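Ticket: handle detector keeps picking the wrong mug
Project: Polora
Opened by: Domnica Munteanu
September 22, 2022

What I'm seeing

Hi all! So after I moved us to the new Hemley build, the grasp planner started mixing up handles whenever mugs sit close together. It finds a handle just fine, then assigns it to the neighbor's rim. Spread the mugs out and it's happy again — crowd them on the red tray and it falls apart.

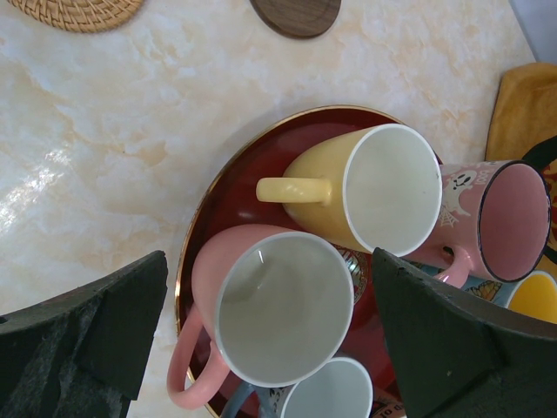

I replayed 100 saved views with the old build and got one bad match, then the same 100 with the new one and got 29. Same weights, same config file (I diffed it twice, because I didn't trust myself).

What I tried

Raising the point limit from 700 to 1000 did nothing except make it slower. Turning off the glare filter made it worse, so I put that back. Then Tincuța Onu asked if the rim fit was still running before the handle search, and nope! The new build runs them in parallel, and the matcher just grabs whichever rim comes in first.

With the order forced back, the pink handle and the pale yellow one each go to their own cup, even with the two rims overlapping in view.

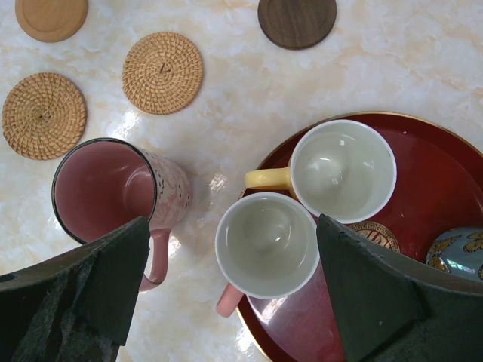

Still open

Mugs lying on their side. The rim fit wants a circle and I haven't touched that part yet. Tincuța, can you review my branch before I merge?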